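Prevari 作業台・背景布セット 品番3932

製品情報 | 仕様 | 設置 | 手入れ | 注文

改訂 20/1/21

概要

品番3932は、卓上で小物を扱う作業、および小物の記録撮影に使う平天板の作業台と、その背後に掛ける背景布の組み合わせである。天板、布ともに白系の無地でまとめてあり、食器、玩具、日用品など、色や輪郭をはっきり見せたい物を置く用途を想定している。従来は作業台と布を別品番で扱っていたが、明度の組み合わせに関する問い合わせが多く、本品番からセット販売に切り替えた。単品での補充も引き続き受け付ける。

天板

表面はつや消しのオフホワイトで、わずかにクリーム色を帯びる。柄、罫線、目盛りはない。位置決めの基準が必要な場合は、剥離跡の残らないテープを使用者側で貼ること。白系の面は影と汚れの両方が目立つ。薄い灰色の擦れや小さな汚れは通常使用で生じるもので、面の平坦さには影響しない。ただし記録撮影では背景との差として写るため、作業の区切りごとに確認するとよい。

金属製の丸皿を置くときは、皿の下に砂や硬い粒が入っていないことを先に確かめる。皿を引きずって位置を直すと、円弧状の擦れが残ることがある。皿は持ち上げて移動する。

背景布

色は淡い白から灰色の範囲で、照明の色によって青みまたは紫みを帯びて見える。布を張り枠に固定する構造ではなく、上から垂らして使う。緩いしわと折り目は残る。奥の布を平面として扱う必要がある用途には、別売のReinholz張り枠を併用すること。

白い天板と白灰色の布に、ステンレスの丸皿と青緑色の骨形玩具を合わせた使用例を示す。皿の縁、玩具の輪郭とも、背景の色と混ざらない。

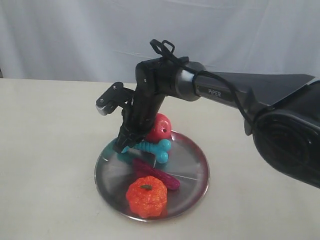

Sheldon Fortinからは、布の裾を天板の奥端より下まで落としたほうが境目の始末が楽だという意見が届いている。裾を天板に載せて止めると、物を奥に置いたときに布を巻き込みやすい、とのことである。当方の推奨も同じで、裾は奥端の裏側に落とす。天板上に布を延ばして曲面の背景を作る使い方は、本品番では想定していない。丸皿の接地が不安定になり、布の折り目に小物が引っ掛かる。

仕様

品番:3932
構成:作業台、背景布
天板奥行:600 mm
天板表面:つや消し、オフホワイト、無地
布の吊り方:上端袋縫い、棒通し
袋縫いの内径:17 mm
布の枚数:2(使用1、交換用1)
吊り棒、支柱:別売
丸皿、小物類:付属しない
布の製造:Bruvelska
組立、検品:Prevari Zelville工場

設置

1. 作業台を据え、天板の水平を確認する。がたつきがあるときは脚側で調整し、天板と脚の間に紙や布を挟まない。

2. 吊り棒に布を通し、天板の奥端と平行になる向きに掛ける。斜めから見ると奥端は画面上で傾いて写る。これは視点によるもので、布の平行は真上または正面から確かめる。

3. 布の左右を引き、天板の両端より外側まで届かせる。届かない側には布の端と背後の暗部が細く見える。正面以外からも記録する場合は、見える範囲に応じて布を横に足す。

4. 裾を奥端の裏に落とし、隙間が一様になるよう整える。

5. 照明を当て、天板の明るさのむらを見る。中央が明るく手前の隅がやや暗い程度であれば、多くの用途で支障はない。むらを減らすには、光源を近づける前に向きを変える。

支柱に三脚を用いる場合は、脚を天板の奥端から離して開く。布の外側に立てた三脚は、低い視点や横からの視点では視野に入りやすい。周囲に置いた別の机や備品も同様であり、布で隠れる範囲と隠れない範囲を、実際に使う視点の高さで一度見ておくこと。
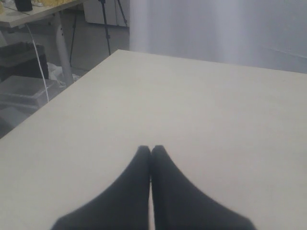

天板の奥端と背景布。布は縦ひだの状態。

布のひだとしわ

縦ひだは布を左右から寄せて吊ったときに生じ、明るい帯と暗い帯が交互に並ぶ。小物の輪郭を確認するだけであれば問題にならない。背景の明るさを数値で比較する用途では、帯ごとに値が変わるため、左右に引いてひだを開いてから使う。

横方向の折り目は、保管時にたたんだ位置に残りやすい。吊った状態で一晩置くと浅くなるが、照明が斜めから当たる配置では筋として見える。気になる場合は裏面から低温でアイロンを掛ける。蒸気は使用しない。縦に一本通った線については、縫い目か折り目かを手で触れて区別する。縫い目であればアイロンで消そうとせず、作業位置を左右にずらして対処する。

社内試験の担当Orlando Cusiの記録では、しわの見え方に最も効いたのは布の張り具合よりも光の角度であった。正面寄りの光では浅い折り目はほぼ目立たず、横からの光では同じ折り目が暗い筋になった。試験は吊り高さを固定して行っており、吊り高さを変えた場合の結果は含まない。

天板との境目は、布側がわずかに青く、天板側がベージュ寄りに見える組み合わせが多い。双方を同一の白にそろえる調整は行っていない。境目が識別できるほうが、物の前後位置を読み取りやすいという判断による。

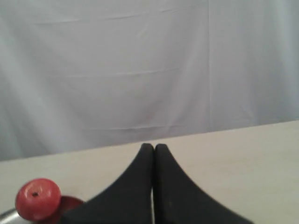
手入れと保管

天板は固く絞った布で拭き、乾いた布で仕上げる。研磨剤入りの洗剤、溶剤、メラミンスポンジは、つやの部分的な変化を招くため使用しない。部分的につやが出た箇所は元に戻らない。

背景布は単独で洗い、脱水は短くする。乾燥機には入れない。乾燥後は棒に巻いて保管するのが望ましく、たたむ場合は折り位置を毎回変える。交換用の布も同じ条件で保管し、使用中の布と定期的に入れ替えると、色の差が出にくい。

注文と納期

受注後に検品し、Zelville工場から出荷する。布のみの追加注文は品番3932の末尾に「布」と記入すること。4月出荷分から梱包を変更し、布はたたまず巻いた状態で同梱する。それ以前の出荷分には折り目がある。

返品は未使用品に限る。布に棒を通した時点で使用済みとして扱う。

関連品:Reinholz張り枠、吊り棒、支柱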